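Suvex has confirmed that it will go ahead with the purchase of robot hands for its handling laboratory, following a review of equipment spending that closed in November. The order covers 20 hands, to be delivered in 2 lots, with the first due before the new budget year begins.

The review compared offers from Satorus and Pärn. Satorus was chosen on the cost of spare parts and the length of its service agreement, which runs for 58 months. Spare fingers and joint parts will be held on site, and a separate sum has been set aside for staff training. 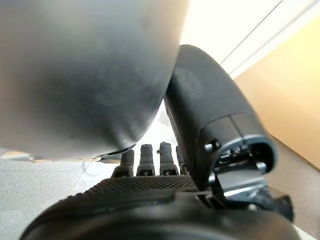

A black robot hand with a textured palm, seen from close to the wrist.

Iestyn Pugh, Head of Equipment Planning at Suvex, said: "Earlier budgets allowed for the hand itself and very little else. We have now planned for repairs and replacement from the outset, and each department will know its share of the cost before the first lot arrives."

Valdis Sakalauskas will oversee installation and acceptance checks. Each hand will complete 500 grasping cycles before it is signed over to the laboratory.

A decision on the related Visura software licence has been deferred to the next spending round. Departments wishing to reserve laboratory time should send their requests to the Equipment Planning Office.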